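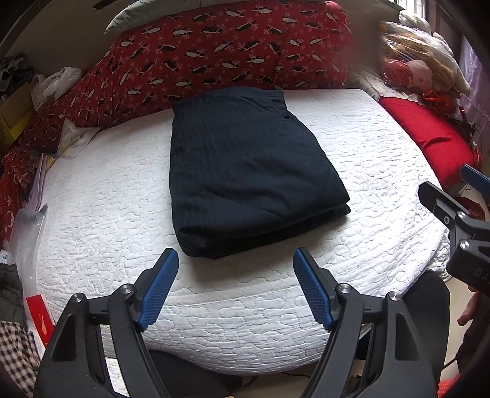
Pinstripes, folded and on the bed.

I've been packing for Ellmont since breakfast and I'm still not tired of it! Jolán is singing there in November, in the old chapel up the hill, and Magdolna and I have seats in row 2 – close enough to hear the breaths between the notes.

If you've never heard a small choir in a stone room, please go find one. There's no microphone and hardly any heating, just 3 altos holding a low note until the pews hum (I cried last time, at Titstead, and so did the man next to me). The train takes ages and I don't mind a bit. I've got sandwiches planned, a fat novel of 447 pages, and Jolán's rehearsal recordings to play the whole way there.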